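Judo mats for a small club: 40 mm or thicker?

tatami_griko
Our club moves to a new hall in July and I must choose the mats. Dristano offers 55 pieces, used two seasons. Is 40 mm enough for throws?
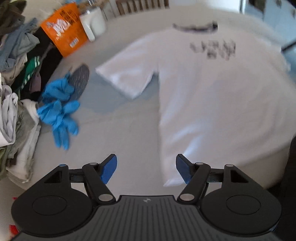
Black gripper, silver pins

ozo_judo
Enough for adults, in my opinion. We train on the same thickness on a wood floor.

laminside
I don't agree. On concrete it is too hard for beginners — my shoulder remembers it. Ask what is under the floor first.

tatami_griko
It is concrete, I asked today. So maybe I take the thicker ones and

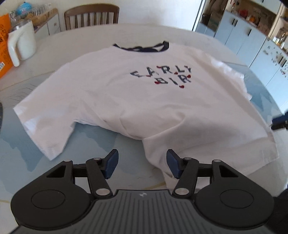
we pay the difference from the autumn fees. The price would be 1,456 with delivery.

ozo_judo
For concrete, okay, thicker. But check the corners of used mats.

43 comments | 305 shares
Last updated: July
Contact | Back to top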